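Counter space, part two

I said in the November post that I would write up the counter once I had lived with the new layout for a while. I've had it long enough now to know which parts work.

The counter is 53 inches of usable surface, and everything I touch before 8 a.m. has to live on it or within reach of it. My old system was a cabinet for everything, and then nothing ever went back in the cabinet. So the rule this time was that daily things stay out and the rest goes away.

The dish rack was the first thing I settled. I had a big wire one from Pallow that held a full load and took up a third of the counter. I gave it away and got a small one in light wood. It takes two plates with no trouble, and I have a light blue one and a yellow one that get used at every meal. They go back in the rack after washing and stay there until the next meal.

Mugs went on a wooden tree, the teal one with the yellow inside and the pink one. I resisted a mug tree for years. It frees up a whole shelf.

The woven tray is for whatever produce I plan to cook that day. Right now it's corn. If it's on the tray I cook it, and if it's in the fridge drawer I find it two weeks later.

The box with the black grid fabric was a harder call. It has a flat wooden top and an open basket part at the back, so it takes up a fair amount of room, but I can stand something on the board and still use the basket.

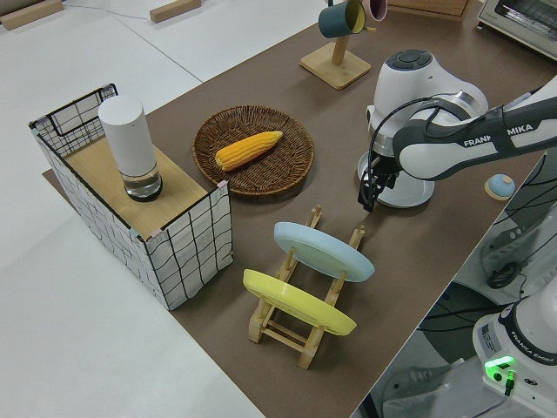

What went wrong the first time

I bought things before measuring. I ordered an organizer from Noramus that came in at 300 dollars with shipping, and it was too deep by an inch. It went back. After that I taped the outline of everything on the surface before I paid for anything, which I should have done at the start.

The other mistake was stacking. I had plates under a bowl under a colander, and getting to the bottom meant moving all of it. Now a plate gets a spot by itself on the open part of the surface while I'm cooking, and the oak box stays over on the far side with its black handle facing in. I can pull it toward me with one hand. I don't put anything on top of it.

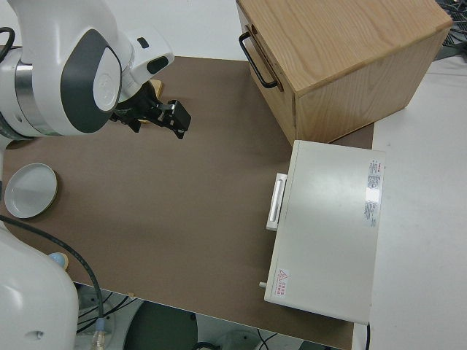
Gondal commented on the last post that leaving everyday dishes out only works for one or two people, and that with four in the house the rack is full by noon and the counter is gone again. I think that's fair. With four I would keep the small rack for drying only and give the plates a low shelf.

Next is the drawer under the sink.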